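23/02/2019

I have lived in Poltitz for two winters now, and still I make the same mistake with the bread. I buy the big loaf because it is cheaper by weight, and on the third day half of it is hard like a roof tile. My grandmother would never have permitted this. In her kitchen old bread was soup, or it was crumbs for the fish, or it went in milk with an egg and came back to the table as something sweet.

So this month I try to cook from old bread one time each week, and I write down what happens.

## The soup

The first was the garlic soup. It needs very little: oil, five cloves of garlic, a spoon of paprika, water, bread, an egg for each person. You must take the pan away from the heat before the paprika goes in, or it becomes bitter. I knew this and I did it wrong anyway, and I ate a bitter soup standing by the window.

The second try was much better. I used the dark rye bread from the shop on Tam street, which my grandmother would find very strange, but the sour taste goes well with the egg. My neighbour Ignacio Sorensen ate two bowls and then told me that his mother puts cumin in hers. I will try it, but I did not promise to like it.

## The dumplings

For the dumplings you cut the bread in small cubes and leave it in warm milk for half an hour. I had read that it must be white bread, and I think the book is right. The rye ones fell apart in the water and I had to take them out with a sieve. With white rolls they kept their shape, more or less, and we ate them with mushrooms.

I have also a question for readers who know these things. Some recipes say to boil them and some say to steam them. Which one did you have at home?

## The sweet one

I left the bread pudding for last. The recipe is on a card in my grandmother's handwriting, and she writes the sugar as "enough". I telephoned my aunt to ask how much is enough, and we talked for one hour about her knees, her new curtains and the price of plums. The sugar was not mentioned. I put in 135 grams and it was too sweet for me, but the dish was empty by the evening.

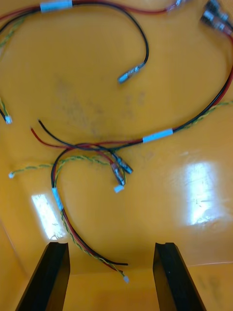
*Wire harnesses in the yellow tray.*

In June there will be plums again, or maybe a little later, and I want to make the pudding with them and with less sugar. Until then I have one bag of crumbs in the freezer — perhaps for fish, if I find a good one at the market.

If you have a recipe for old rye bread that is not soup, please leave it in the comments.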